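Rallbridge firm opens bookings for loan robot arm

A Rallbridge company has begun taking bookings for a tabletop robot arm that small businesses and colleges can hire by the month. The service, called Plaken, includes the arm, delivery, a day of setting up and telephone support.

Plaken is run by Adams, which until now has repaired packing machinery for food producers in the area. The firm has 20 arms ready to go out and expects the first to reach customers in January.

Hire costs £336 a month, with a minimum term of six months. Customers who want to keep the arm at the end can put half of what they have paid towards the price.

Karabo Mokgethi, who manages the service, said most of the early enquiries had come from people who wanted to try handling small, awkward items before spending money on a permanent machine.

"They don't want a sales talk, they want to put their own things on a table and see how the arm gets on," she said. "Some will send it back after six months, and we have priced it with that in mind."

Robot arms at work over white tabletops set out with mixed items:

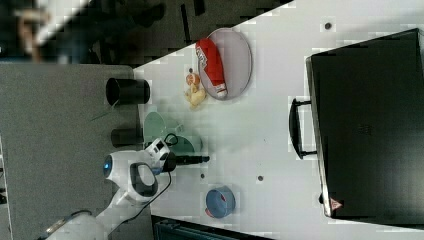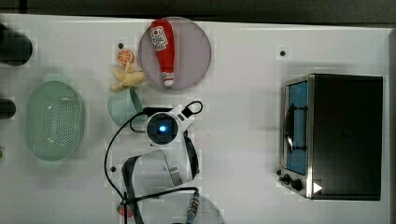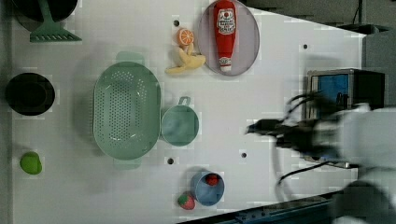 The monthly charge covers repairs for normal wear. Damage caused by liquids or by overloading is charged separately, and customers must supply their own table. Adams will visit beforehand to check that the floor is level and that there is enough space to walk round.

Training takes place on the day of delivery and is limited to four people. Further sessions can be booked at the Rallbridge workshop, where there is no charge for the first one. The telephone line will be open from 8am until 6pm.

Fergus Paterson, who teaches engineering at a college in Edthorpe, has reserved two arms for the spring term. He said the college had looked at buying one but could not find the money in a single year's budget.

"Monthly payments we can manage," he said. "My main worry is how long we would wait for a replacement if one broke down in the middle of a course."

Adams says it will swap a faulty arm within three working days for customers up to 31 miles from Rallbridge, and within a week elsewhere. Bookings for the first round of deliveries can be made by telephone or at the workshop counter.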